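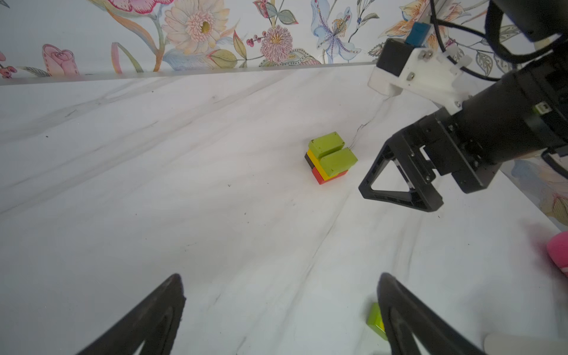
Left wrist camera, block stack at center, right arm standing by at the right side of the stack.

May 18, 2018
Notebook entry, Hattar Laboratory, bimanual bench
Subject: open day, block stacking demonstration

Purpose of this entry

This entry records the setup, running and outcome of the bimanual demonstration given during the open day. It is intended for the bench team and for colleagues who will prepare the next visit. Program settings are in the bench log and are not repeated in full.

Setup

The bench was ready one hour before the first group. The marble-patterned top was kept from the January trials, as was the floral backdrop behind the clear ledge. A plain gray backdrop had been considered. It was left in storage, as the stacking program had been tuned with the flowers in view and there was no time to check it again on a plain ground.

Both arms were homed and the grippers opened and closed through full travel before power was handed to the demonstration program. The left arm showed no fault. The right arm reported a joint temperature warning on start, which cleared after a restart and did not come back. The warning is entered in the bench log for follow-up.

The power supply was the Voltport unit on the lower shelf. The second unit was kept on standby and was not needed. Cable routing on the right arm was checked at full reach in both directions. The loop at the top of the arm still has little slack when the wrist is turned outward, and the outward turn was therefore limited in software for the day.

Program

The demonstration used the Flolus task set, version as installed, with colored building blocks. The sequence is a short one. The arms build a small stack by color, with lime green on top, then take it apart and return the pieces to the table. The task set in its current form holds 2,356 recorded runs, of which 1,744 were made on this bench. The remainder came from the bench at Flundwood, where the lighting is different and the table is darker. Visitors asked about this more than once, and the figures should be printed on the information sheet next time.

Visits

Four groups were received, 26 visitors in total. Each group stood behind the floor tape on the operator's side. The spoken introduction took nearly 4 minutes, which was too long for the first group, a school class. It was shortened for the remaining groups and the arms were started while the introduction was still being given. This worked better and should be kept.

Group one. The stack was completed at the first attempt. On taking it apart, the left gripper closed on two layers instead of one and lifted them together. The operator paused the program and separated the pieces by hand. The class was pleased by this and asked for it to be done again.

Group two. Two full cycles without intervention. One visitor asked how the arms avoid each other. The reply given was that each arm has its own working zone and that entry to the shared zone at the center is granted to one arm at a time. This is correct for the demonstration program only. With the learned policy there is no such rule, and staff should be careful to say which of the two is running.

Group three. The first cycle stopped early. The right gripper came down slightly to the side of the stack and the program waited for a contact that it did not get. The time limit then returned the arm to its rest position as intended. The second cycle was completed. Visitors did not appear to regard the stop as a fault, and the operator used it to explain the time limit.

Group four. This group was from a regional manufacturing association and had more technical questions, mainly on gripper wear, cycle time and the cost of the wrist brackets. They were told that the brackets are printed in house and that the fingers are replaced when the tips show rounding. No cycle time was quoted, since the demonstration speed is reduced for visitors. One person asked for a written answer on this point. The request has been passed to the front office.

Observations on the equipment

The right wrist bracket was inspected between groups two and three. The screws were tight. The bracket is the third print of the current design and has lasted longer than the first two.

The live view from the left wrist was shown on the large monitor. It was the most popular part of the demonstration. Several visitors looked at the monitor only and missed the actual placement of the block. It may be useful to move the monitor closer to the bench so that both can be followed at once. In that view the gripper's own fingers can hide a block lying directly between them, and visitors asked whether the arm is then working blind. They were told that the program also uses the overhead camera. The overhead view should be shown beside the wrist view if the monitor allows it.

The block color detection held up well in the afternoon light. In the morning the blinds on the east side had to be lowered fully. The red-orange pieces were twice read as orange under direct sun, with no effect on the sequence.

Incidents

None to report. The emergency stop was tested before each group and was not used during a demonstration. One visitor stepped over the tape to take a photograph and was asked to step back. The arms were at rest at the time.

Actions

Replace the floor tape with the folding barrier from the entrance hall.
Print the run figures for both benches on the information sheet.
Lengthen the cable loop on the right arm, then remove the software limit on the outward wrist turn and repeat the reach check.
Review the temperature warning on the right arm. If it appears again on a cold start, open a service request.
Look at the grasp height used when the stack is taken apart – the double lift in group one has been seen before, in the January trials.
Agree on a standard answer regarding cycle time.

The bench was powered down after the last group and the blocks were counted back into the case. The arms were left in the parked position with the covers on. Normal bench work resumes on the next working day.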